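3.2 Equipment plan and cost of ownership

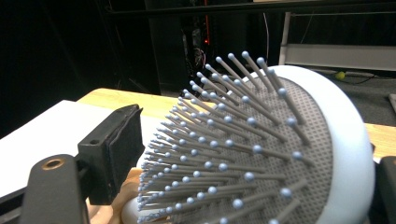 Figure 2. A paddle brush with ball-tipped pins, close to one finger of the gripper.

The purchase plan covered two hand-held grippers and the spare parts needed to keep them in use through the grooming-item tasks. We asked Saro and Yordanov for quotes in January. The Saro quote was lower on the base unit, but it left out finger pads and charged separately for mounting hardware. Yordanov included both. Once those items were added, the gap between the two was too small to decide the matter, and we chose on delivery time.

Finger pads were the hardest line to budget. Brushes, combs and similar items have many thin parts that can catch on a pad, and our earlier plan had treated pads as a one-time cost. Kuruc and Golob reworked the estimate from the stockroom log, which recorded 62 pad changes over 926 sessions. We used that rate for the new budget and added a small reserve – the log does not say why a pad was changed, so some of the changes may have been routine.

Test objects came from a separate line. We bought seven hairbrushes of different shapes from Rosley, all at retail price. Their cost was minor next to the grippers, but replacements have to match the originals, and retail models are often dropped without notice. We now order a second set at the same time as the first.

Staff hours were not part of the equipment budget in the first draft. Georgiou pointed out that changing pads and checking finger alignment took time away from recording, and those hours were moved into the plan under maintenance. The full cost sheet is given in Appendix B.

2 comments · 7 shares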